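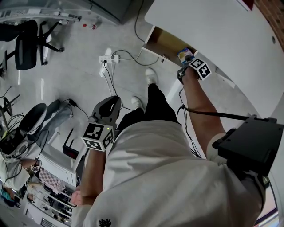

Last changed in April, 4:10 p.m.

Birisley seed library opens for spring with 834 kinds to borrow

If you've been waiting to get your hands on tomato seed, good news – the Birisley seed library is open again, and I went over on opening morning with a shopping bag and absolutely no self-control. I came home with beans, two kinds of squash and a lettuce I can't pronounce.

For anyone new in town, you borrow seed in spring, grow the plants, let a few of them go to seed and bring some back in the fall. There's no fee and no card. Gilmar Lins, who took over the list last year, told me there are 834 kinds on it this time, up from a list so short you could read it over a cup of coffee. A lot of the new ones came from gardeners out in Jorkanis, who sent over 104 packets of peas and beans that their families have been growing for ages. I tried the purple-podded pea last summer and the deer loved it, so I can't tell you how it tastes.

The limit is still eight packets per household. Gilmar would like people to stick to that (he looked at my bag when he said it!) because tomatoes ran out before the end of the month last year, and the folks who start late got nothing but turnips. More tomatoes are packed for this season, up to 2,000 seeds of the early red kind alone, but they go fast.

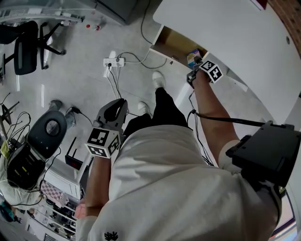 Beans are the easy place to start if you've never saved seed before. Leave the pods on the plant until they rattle, shell them on a dry day and keep them in a paper envelope with the name and the year on it. Do your shelling indoors if it's windy, and pick your spot with a little thought. A gray floor like this one is great for it, since white beans show right up when they jump out of the bowl, and they will jump. My kitchen floor is speckled tan and I was still finding beans at Thanksgiving.

Squash is trickier. Different kinds cross with each other if they flower close together, and you won't know until the next year, when you get something that looks like a zucchini and cuts like a bowling ball. Gilmar is asking that only people who grow a single kind bring squash seed back. He's also planning an evening on hand pollination at the Tovar Street hall when the first flowers open, and I'll post the time when I have it.

One last thing – the library needs envelopes. They went through 1,000 last year. The small coin kind is best, and used ones are fine if the glue still holds. Drop them off whenever the doors are open.

Comments

beanpatch: Does the eight packet limit count herbs? Last year I was told it didn't.

Marlene T.: We grew the Jorkanis peas too and they're very sweet, sorry about your deer. Ours got to five feet so put up a tall trellis.

rootcellar: What's wrong with turnips??

Contact the news desk | Copyright Lurico Local News | Back to top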